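Part-Time Alterations and Finishing Assistant – Grisasell

Posted 9/28/19

Grisasell is a small alterations and linen repair shop. We hem, patch, mend and press for walk-in customers and for a few restaurants and guesthouses that send us their table linen. We are looking for one part-time assistant to start as soon as the right person is found.

The job is 4 afternoons a week, with extra hours in January when the guesthouses send everything in at once. You will work in the back room with our head seamstress and take a turn at the front counter when it gets busy.

What you will do

Take in garments and linen, write up the ticket and pin the ticket to the item
Mark, pin and sew straight hems on pants, skirts, curtains and napkins
Sort linen by customer and set aside anything with stains or tears
Press and fold finished work
Keep the thread drawers in order and tell us when a color is running low

Most of the work is plain sewing. We do some zippers and linings, and you will learn those here if you don't know them yet. Wedding dresses and leather go to Irisetti, so you will not be asked to handle them beyond writing the ticket. 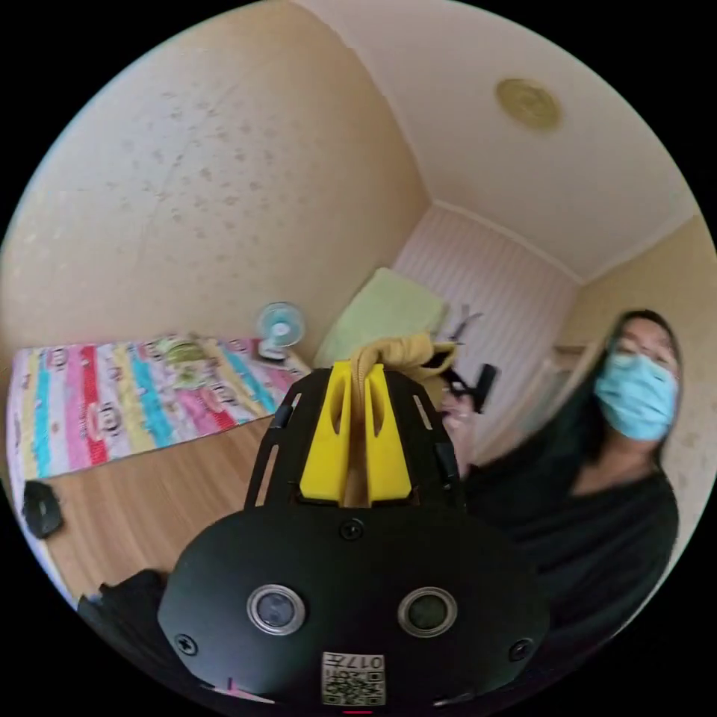 You should be able to thread and run a straight-stitch machine without help and sew a neat hem by hand. Shop experience is useful but we have hired people who learned at home. You need to be on your feet for part of the shift and lift a full linen bag. Some of our regulars are particular about their clothes – please be patient with them.

Pay is by the hour and depends on experience. The first 3 weeks are a paid trial period. After that we agree on a fixed schedule that we both sign. Staff get their own mending done free and a discount on fabric from Skuso. There is no parking behind the shop, but the bus stops across the street.

How to apply

Write a short letter saying what kind of sewing you have done and which afternoons you can work. No resume is needed. Bring the letter to the counter or mail it to Grisasell, 222 Gajdoš Street, marked for Juraj Mikuš. Please don't send samples by mail. If we ask you in, bring one thing you have hemmed or repaired and expect to sew a short test piece on one of our machines.

We answer every letter. If you applied last time and would still like the job, you are welcome to apply again.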